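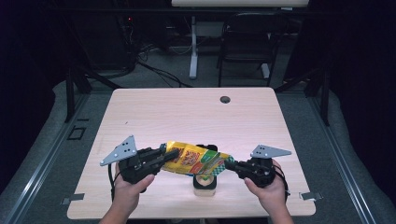

Search this site Enter keywords Go

Call for participants: working group on good practice for hand-held gripper demonstrations

Posted by Indrek Butkienė, September
3 min read

Bradent is drafting a code of practice for recording manual tasks with hand-held grippers. The draft covers two-handed work at a table with packets, small containers and other light household goods. We are looking for 16 participants to test it at our Urnville site before it goes out for comment.

Background

The present draft was written from a review of 1,428 recordings made under three different sets of house rules. The rules disagreed on when a recording starts, whether a dropped item ends it, and how a failed attempt is labelled. Two sites threw failures away. The third kept them but gave them the same label as successes. The draft sets one rule for each point, and we need to know whether people who did not write it can follow it.

What you will do

Each participant attends four sessions. In each session you will read one section of the draft, carry out the tasks it describes and record any clause you found unclear. Typical tasks are lifting a snack bag by both ends, placing it over or beside an open container, and passing an item from one gripper to the other. Wrist straps are worn throughout (clause 4.2). Cables must be checked for free movement before each run (clause 4.5).

Sessions last 96 minutes including breaks. No run of continuous gripping may exceed the limit in Annex B, and you may stop at any point without giving a reason.

Who can apply

You should be 18 or over, able to hold a light tool in each hand, and comfortable reading technical English. Left-handed applicants are particularly wanted, as clauses 5.1 to 5.4 were tested almost entirely by right-handed staff. Experience with robots is not required. Anyone who contributed to the Dirkau draft, or who has been employed by Bíró in the past year, cannot take part in this round but may send written comments.

Recording and data

Sessions are recorded from head height. Faces and voices are removed before storage. You may withdraw your recordings up to 40 days after your last session by quoting your participant number.

Payment

A fixed fee is paid per session attended, including sessions you end early. Travel within Urnville is refunded on receipt.

How to apply

Write to Indrek Butkienė at the Bradent office in Urnville, stating your preferred hand, any wrist or shoulder injury, and whether you can attend at 9.30 am or 2 pm. Applications close at the end of September. The draft and Annex B are sent with the consent form. Please read clause 3 before signing.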